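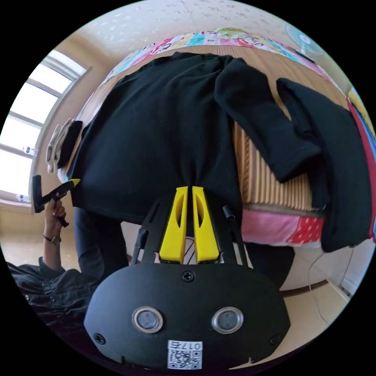

Department of Textile Care and Conservation, Zepeda Institute

Kitia Knitwear Care Records: Data Card

Version 2
Released: 2023-05-02
Maintained by: Concetta D'Amico
Records editor: Brunello Sartori

Overview

The Kitia Knitwear Care Records are a collection of written observations on how knitted garments change with ordinary washing, drying and storage at home. The garments covered are sweaters, cardigans and vests in everyday use. Each record follows one garment and states its fiber content, its knit structure, the care it received and the changes noted by the person keeping the record.

The collection was prepared for teachers of textile care, for staff who write garment care guidance, and for students who need real records to practice on. It is a set of text tables with notes. No garment images are part of the release.

Contents

garments.csv - one row per garment, with fiber content, knit structure, color group and age at entry
washes.csv - one row per wash, linked to the garment by its record number
measurements.csv - chest width, body length and sleeve length, in centimeters
notes.txt - free comments by the record keepers, lightly edited for spelling
terms.txt - definitions of the words used in the tables

The release covers 46 garments. Each was followed for 12 washes. Measurements were taken at entry and again after every wash, once the garment had dried fully.

How the records were kept

Record keepers were staff and students of the department. They washed garments as they normally would and wrote down what they did. They were not asked to change their habits, and the tables therefore include choices that the department would not recommend, such as hanging a heavy wool cardigan from a line.

Garments were measured on a flat surface without stretching. Ribbed garments call for particular care at this step. Rib draws in on itself at rest and widens under very little tension, so keepers were instructed to smooth the fabric once with an open palm and then leave it for a few minutes before placing the tape. Rib width readings should still be treated as less exact than those for plain knits.

Pilling was graded by eye on a seven-step scale, where 1 is a clean surface and 7 is heavy pilling over most of the garment. Fading was graded on the same scale. Grades given by different keepers were compared at a meeting in June, and disputed grades are marked "R" for review.

Changes since version 1

The storage column now separates folded from hung garments. Detergent type has been reduced to two groups, liquid and powder. Records from the Atov branch, which used inches, have been converted. The original values are kept in a separate column.

Known limits

Wool and cotton are well covered. Silk blends and mohair are scarce, and users should not draw conclusions about them from this release. Black and navy garments are difficult to grade for pilling under indoor light, and their grades show more disagreement between keepers than those of lighter colors. Water hardness was not recorded.

Use and citation

The records may be copied and adapted for teaching and research, provided the department is named as the source. They should not be used to rate or compare clothing makers - brand names were removed before release. Please cite as: Kitia Knitwear Care Records, version 2, Zepeda Institute.

Corrections should be sent to the records editor with the record number and the name of the table concerned.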